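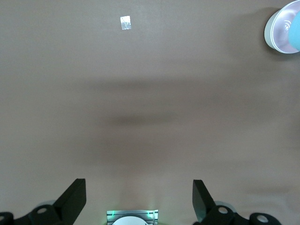
How do I get a tablecloth to lie flat without ironing it every time?
Posted by Kamala Devadiga, February 11, 2018

I bought a big plain cotton cloth from Zemholm for our long table, and I love it, but it comes out of the wash looking like a road map. I've tried hanging it over the shower rail (too short, so I get a fold line right down the middle) and I've tried smoothing it out by hand while it's damp. That helps in the center, but the far end always dries with ripples in it. I own an iron – a bad one – and I'd love to leave it in the closet. We have people over for soup most weeks, so this thing gets washed a lot.
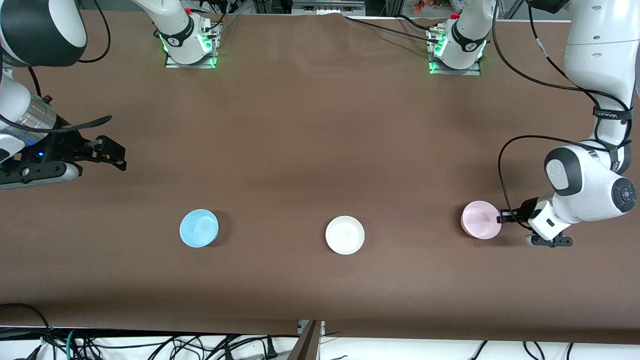

The label says wash at 40, low tumble, and nothing about shrinking. Could the hem be pulling it? The stitching looks tighter than the cloth to me. Any tricks welcome!

drovside_dan
Take it out of the dryer after 5 minutes, while it's still damp, and put it straight on the table. Pull the corners, then the sides, then the corners again. I do mine before bed and it's fine by breakfast. Put a towel under it if your table is real wood, or you'll get white marks like I did.

Grotcombe
just buy polyester

PatchworkMarge
I think you're right about the hem. Cotton shrinks a bit and the thread often doesn't, or the other way around, and then the edge puckers no matter what you do. I unpicked one side of mine and restitched it with a longer stitch, and it made a big difference – took me a whole evening, though! Also check your spin speed. I used to run everything on the fastest setting and the creases were set like concrete. Try the slow one first before you go near a seam ripper.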